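5.3 失敗事例の分析:「挿入完了」と報告された未挿入

本節では、表2の成功率をいちばん大きく押し下げた失敗について述べる。先に白状しておくと、この失敗は当初、成功として集計されていた。投稿直前まで我々の成功率はたいへん立派な数字だったのである。

対象としたのは、Trikbyセルにおけるハードディスクドライブの保持具への挿入作業である。多指グリッパでドライブを把持し、保持具の手前まで運び、スロットに沿って押し込み、指を開いて退避する(図7)。一連の動作を1試行とし、全部で300試行を実施した。完了判定には、押し込み方向の反力がしきい値を超えること、および手先の到達位置が目標から2 mm以内にあること、という二つの条件を用いた。両方が満たされれば制御器は「挿入完了」を記録し、次の試行に移る。設計時の我々には、これで十分に慎重な判定に思えた。

問題が表に出たのは、Gallardoが別件でログを整理していたときである。完了と記録された試行のうち36件で、指を開いた直後の手先荷重が、ドライブを手放したにしては減っていなかった。最初の解釈は力覚センサのオフセットずれであり、我々は三日かけてセンサを再校正した。センサは校正前も校正後も正しかった。疑うべき相手を間違えると、再校正はとてもよくはかどる。

録画を見直すと、事情は単純だった。該当する試行では、ドライブがスロットの入口でわずかに傾き、奥まで入らないまま縁に突き当たっていた。突き当たれば当然、反力は立ち上がる。一方、手先のほうは把持面の上を滑って前進し、目標位置に到達していた。つまり、反力の条件はドライブが引っかかったことで満たされ、位置の条件はグリッパがドライブを置き去りにしたことで満たされたのである。二つの条件はそれぞれ誠実に働き、協力して嘘をついた。

さらに悪いことに、指を開いてもドライブがすぐには離れない場合があった。傾いたドライブの角が指リンクの隙間に引っかかり、退避動作とともに引き出されてしまう。36件のうち7件がこれに該当し、そのうち2件ではドライブがセルの床に落下した。落下した2件についても記録は「挿入完了」である。床に向かって挿入されたと考えれば、記録は必ずしも誤りではないかもしれないが、査読者の同意は得られないと判断した。

安全面では、落下そのものよりも、その後の挙動を重く見ている。制御器は挿入が済んだものとして次のドライブを取りに行き、引っかかったままのドライブがあればそれを抱えて移動した。セルには非常停止と速度制限が備わっているが、いずれも人の接近や過大な力を想定した仕組みであり、手の中に余計な物が残っている状態を検出するものではない。Valdebenitoがこの挙動に気づいて手動で停止させるまで、システム側からの警告は一度も出なかった。状態表示灯は終始、緑であった。

原因の切り分けのため、把持位置、進入角度、押し込み速度をそれぞれ変えて追加試験を行った。影響が最も大きかったのは進入角度で、把持の時点で生じた傾きが、そのまま入口まで持ち越されていた。運搬中に傾きを補正する処理は実装済みだったが、無効になっていた。無効にした日付は変更履歴に残っている。2023年7月29日、見学者向けのデモで動作を速く見せるための「一時的な」変更であった。変更者の欄には第一著者の名前がある。

対策として、次の変更を加えた。まず、運搬中の傾き補正を有効に戻した。次に、完了判定に第三の条件として、指を開いた後の手先荷重が無負荷時の値に戻ることを追加した。この条件が満たされない場合、制御器は退避を中断し、その場で停止して操作者を呼ぶ。再試行は自動では行わない。Riquelmeは自動再試行の実装を主張し、Cisternasは強く反対した。議論は8月いっぱい続いたが、自動再試行を組み込んだ試作版が、引っかかったドライブを几帳面に同じ角度で押し続けたことにより決着した。

変更後の評価はまだ限定的である。再現試験で意図的に傾けて把持させた場合、第三の条件は未挿入を検出して停止に至ったが、ドライブが入口に浅くとどまり、なおかつ指からは完全に離れる場合を原理的に区別できない。荷重だけを見れば、それは正しい挿入と同じである。この穴をふさぐには、挿入深さを手先の位置とは独立に測る必要がある。手首カメラの画像から保持具に対するドライブの位置を推定する方法を検討しているが、指がドライブの下端付近に重なる姿勢では見える範囲が限られ、現時点で報告できる精度には達していない。

なお、本稿の表2には修正後の集計を掲載した。予稿の段階で旧い数字を引用してくださった方々には、この場を借りてお詫びする。旧い集計表は研究室の共有フォルダに残してあり、Amaralの提案により、ファイル名の末尾に「_使うな」が付いている。

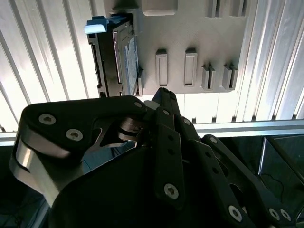

図7 保持具に入ったハードディスクドライブと多指グリッパ(手首カメラによる)。

連絡先:Villalba 自動化研究グループ 論文担当 | © 2023 著者一同 | ページの先頭へ戻る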